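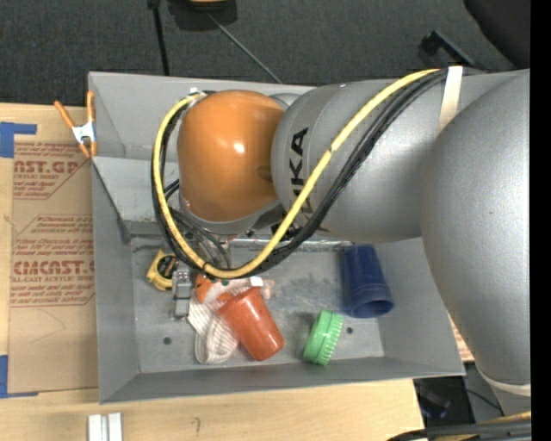

Setting up the bin clearing task

These notes are for new members of the Trullmont student robotics club who are running the bin task for the first time. You need to have done the arm safety session with Britt-Marie Sundqvist before you start. Work in pairs, with one person at the laptop and one at the stop button.

What the task is

The arm takes mixed household objects out of a metal bin, one at a time, and puts them down on the table. A run ends when the bin is clear or after 5 minutes. The club enters this task in the Brekke student round in October, so please keep to the same method every time or the results can't be compared.

1. Fix the bin

Put the bin on the wooden table and line it up with the marks. Clamp the rim with an orange-handled spring clamp. Push the side of the bin with your hand. If it slides, move the clamp and try again. If you move the bin after this point you have to redo step 3.

2. Check the hose and cables

The yellow hose and the black cables run together along the forearm and are strapped to it. They need enough slack to make a loop round the orange wrist joint. With the arm in hold, look for:

- a hose that is kinked or pulled tight
- a strap that has slipped along the arm
- thin tubes caught under the wrist

Then jog the wrist slowly to both ends of the range set in the task file. Stop if the loop catches on the rim. Rhydian Vaughan lost an afternoon to this last year when a tube came off its fitting halfway through a set of runs.

3. Set the bin corners

Open Nellaline and choose "New container". Jog the tool to each inside corner of the bin floor and press Save. Don't use the top rim, as the sides slope and the floor is smaller than the opening. Save the file with your initials.

4. Load the objects

Use a mix of hard and soft things. The tape measure, the plastic cups, the striped cloth and the orange and white soft toy make a good first set. Add the green lid once the others are working. It is hard to pick up when it stands on its edge by the wall.

Tip the objects in from the tray and leave them where they fall. Don't spread them out. If they all end up at one side, that still counts as a valid start.

5. Do a slow run

Set the speed to 2 per cent and start. Watch the wrist and the hose loop, not the laptop. The person at the button should stop the arm if:

- the loop touches the clamp
- a cloth is held by the arm and is still trapped under something else
- the wrist comes down on the bin wall

Once a slow run has finished without a stop, you can go up to the speed written in the task file.

6. Log it

Enter every attempt, including the ones you stopped. Put the object, the result and one line on what went wrong. The log has 1,584 attempts in it so far and 193 of those have no result filled in, so they can't be used. Hjørdis Rønning checks the log and will send yours back if there are gaps.

Common problems

Arm drops cups: try a pick on the side wall of the cup and keep clear of the rim.

Cloth comes up with a second object: log it as a double and put both back in.

Nellaline says the container is not found: the file was saved in the wrong folder. It goes in Skastar/bins.

When you finish, park the arm, take the objects out and leave the bin clamped. Questions to Busisiwe Moodley.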